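Fluleldale Residents' Forum
Board: Council Policy and Submissions
Topic: Draft Timber Fence and Boundary Policy, comments close 31st July

YVallejo (Moderator)
Members are advised that the draft Timber Fence and Boundary Policy is open for comment. The draft applies to side and rear boundaries in Fluleldale and Trokport. Clause 4 would require neighbours replacing a shared fence to lodge a notice with council before work commences. Clause 7 sets a lodgement fee of $340. Please keep replies to the content of the draft.

trokport_rates
I wish to record my objection to clause 7. A paling fence on a standard block in our street was quoted at $3000 in June, and the owners on each side had already agreed to share the cost. A further charge for informing council of an agreement between neighbours is difficult to justify.

S. Peñalver
With respect to the previous member, the fee is secondary. My concern is clause 9, which permits dark stained hardwood on street-facing returns but excludes boards left to weather naturally. The draft offers no definition of either term. Old timber varies a great deal in colour along its length and at its edges, and an inspector would be left to form a personal view.
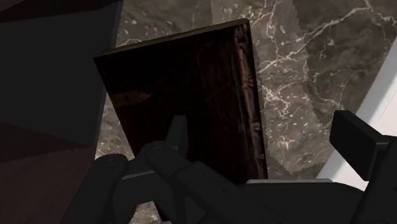
2 min read

Reddish-brown boards of dark appearance, with a rough edge, could be refused or approved under the present wording. I have asked that the clause be withdrawn until a definition is supplied.

Collado1703
I do not agree that clause 9 should be withdrawn. The older streets have a consistent character and residents have asked for some protection of it for years. A short schedule of acceptable finishes would resolve the difficulty. Grey weathered palings are a separate matter and, in my opinion, look neglected from the footpath.

S. Peñalver
Weathered palings are sound timber in most cases. Appearance from the footpath is not a structural matter, and the stated purpose of the policy is safety.

Collado1703
The stated purpose is "safety and amenity". Please refer to page two of the draft.

S. Peñalver
Noted. I withdraw that remark but maintain the objection.

rerotby_lane
Could the moderator confirm whether Rerotby is covered? Our lane is shown on the map but is not named in the text.

YVallejo (Moderator)
Rerotby is not named in clause 1. I have forwarded the question to the planning counter and will post the reply in this topic. Submissions must be in writing and should quote the relevant clause number. Comments made on this forum are not treated as submissions.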